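Search this site
Enter keywords

Gallery: Recording Two-Handed Tasks for the Brukum Collection

The Brukum collection brings together examples of everyday handling tasks, recorded by people using a pair of hand-held grippers. The collection was opened in February under the direction of Araceli Prieto and now holds 648 accepted recordings, of which nearly 533 concern containers and trays. The pictures on this page come from the container series.

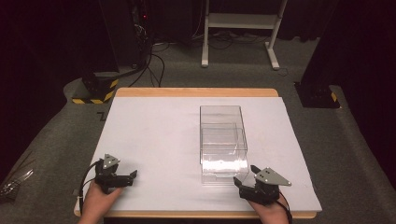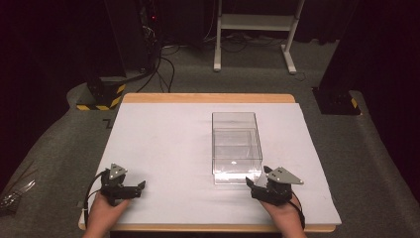 A gripper in each hand, with the clear plastic box and its inner tray on the white board.

Each task in the series is repeated 20 times by the same operator before the next operator takes over. Clear plastic was added at the request of Marcelino Miranda, whose group trains the learning system – transparent objects had been poorly represented in the earlier material. Operators are asked to work at an even pace and to return both grippers to the near side of the table at the close of every recording.

Recordings are reviewed within 6 working days. Those in which the operator's hands leave the view for long periods are set aside and are not passed on for training. Requests for access to the reviewed material should be made in writing to the Platero office.

Filed under: Learning Systems, Data Gathering, Galleries

Recent galleries
Llorente Workshop: New Benches
Cutier Gripper Trials
Platero Open Day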